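八月，星期二，夜间补记

本日工作为叶果分拣任务的示教数据采集，按计划分上午、下午两段进行。上午八时许到岗，先行核对昨日遗留事项：采集终端的存储目录已由运维同事重新划分，旧批次与新批次不再混放；示教手柄的回零偏差经复测，在允许范围之内，准予继续使用。

九时开始正式采集。本阶段任务书对操作内容的规定较为简明，即由操作员手持示教装置，在盛有叶片与深色果实的圆盆中寻得果实，夹取，提起，移至盆外指定位置后松开，为一条完整示教。任务书未限定夹取的先后次序，亦未限定接近角度。对此，本人与Sowmya Varma在上月的方案讨论中曾有不同意见。Varma主张在初期统一接近角度，以降低学习模型的拟合难度；本人则认为，叶片遮挡情形千差万别，若示教动作过于整齐，模型在遇到果实半埋于叶下时将无所依凭。最终方案采纳了折中办法：前段示教角度从严，后段放开，两段数据分别标注，供训练时按比例调用。今日所采，均属后段。

上午由Mwangi Obura操作，本人负责记录与复核。Obura此前承担过Vurnis项目的织物抓取示教，手法稳定，惟在叶果任务上尚属初次，开始时习惯以较快速度合拢指端。柔性指端接触果实时若合拢过快，果实易向叶堆深处滑动，随后的动作便成为追逐，对模型而言并非可取的范例。经提示后，其将接近过程放缓，于接触前略作停留。复核时抽看腕部视角画面，指端与果实的相对位置均清晰可辨，符合入库要求。
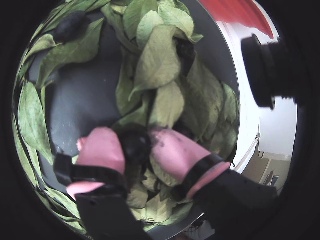 粉色指端之间为深色果实，周围为叶片。
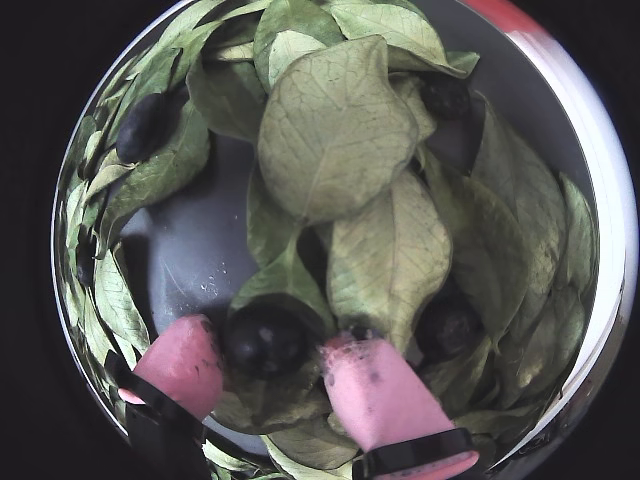

关于失败示教的处置，今日再度引起讨论。现行办法规定，凡果实中途脱落者，整条作废。Obura提出，脱落之后操作员重新寻取并最终完成的，恰是实际运行中最常遇到的情形，一律作废未免可惜。本人原则上赞同，但此类数据若不加区分地并入主集，模型可能将脱落本身视为流程的一部分而加以模仿。经商议，拟将其单列为“恢复”类，起止时间由复核人标定，脱落前的片段不参与训练，仅保留重新接近至放置完成的部分。此项变更须报请Varma确认，确认之前仍按现行办法执行，相关文件暂存，不予删除。

午间休息时整理了标注口径。此前几批数据中，“遮挡”一栏填写颇不一致，有以果实露出面积为准者，有以操作员是否需要拨叶为准者。前者看似客观，实则在广角镜头下难以判断，盆沿附近的形变尤为明显，同一果实置于中央与置于边缘，观感相差甚远。本人倾向于后者，即以动作为准：未拨叶而直接夹取者记为“无”，拨叶一次者记为“轻”，拨叶两次及以上者记为“重”。此口径简便，复核人之间也较易取得一致。已拟就说明一份，待明日晨会宣读。

下午换由本人操作，Obura复核。自行操作方知记录之时所提意见有失苛刻。手臂持续悬空，至第二小时即感酸胀，动作亦随之变形，末段数条示教的提起高度明显不足，复核时被逐一退回，本人无异议。据此建议将单人连续操作时间由三小时减至两小时，并于排班表中写明，不宜仅凭操作员自觉。疲劳状态下采得的数据，外观或无大碍，动作节奏却已不同，混入之后不易剔除。

另有盆内布置一事须记。每完成若干条示教，应将叶片重新翻动，使果实位置不致固定。今日下午因赶进度，有两次未及时翻动，连续数条的起始状态过于相近。此类数据已在备注栏注明，是否保留由数据组裁定。往后拟在采集界面增设提示，到达设定条数即暂停录制，待操作员确认翻动后方可继续。该功能开发量不大，已向Desik平台负责人提交申请。

全日合计采集近200条，与计划相当。数据于傍晚上传完毕，校验无误。El Fassi方面来函询问首轮训练的启动时间，已答复须待标注口径统一后再议。对方希望先以现有数据试训一轮，本人以为未尝不可，但试训结果只宜供内部参考，不应作为方案取舍的依据。前次即因过早引用试训数字，致使后续汇报颇为被动，此教训应当记取。

晚间重读任务书，见其中仍有“操作员应保证每次夹取成功”一语。此语用意在于督促，落实于采集现场却易使人避难就易，专拣显露在外的果实下手，深埋者留至最后，甚或不取。长此以往，数据分布必然失衡。拟建议改为“操作员应如实完成每次夹取，不得回避遮挡情形”。措辞尚需斟酌，明日与Varma面商。

明日待办：晨会宣读遮挡标注口径；恢复类数据处置办法报批；更换示教手柄腕带；下午与Obura对调操作与复核次序，观察两人动作节奏之差异。

近期条目
采集终端目录调整情况
示教手柄回零偏差复测
Vurnis项目织物抓取示教小结
Buklow来访接待记要
叶果任务前段示教入库说明
关于接近角度的讨论（上月）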